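Skerar two-finger gripper, wrist-mount version

We've had a pair of these on the bench since March and they are a pleasure to work with! Black jaws, parallel action, and a fingertip soft enough for thin plastic rims. Opening is 100 mm, and fitting takes 6 bolts.

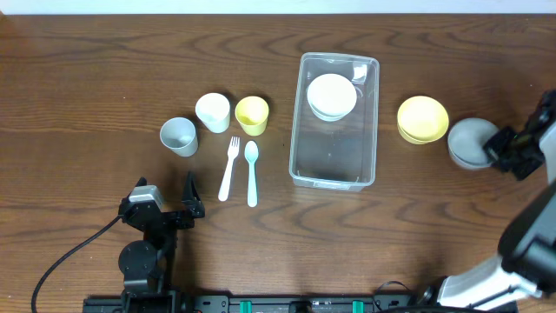
Thin-walled tableware is a good test of any gripper, and Yuxi Xiong put this one through 40 pick-and-place runs against the older Jarnach jaws. The yellow and grey bowls are the ones to try first - shallow, wide, and easy to pinch at the rim - before you move on to the fork and spoon lying flat on the wood.

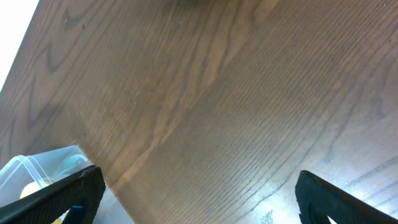

The wrist camera bracket comes in the box, and the cable has plenty of slack for a full turn. Spare fingertips are sold in pairs. Ask for Weidong Li if you want a set on loan.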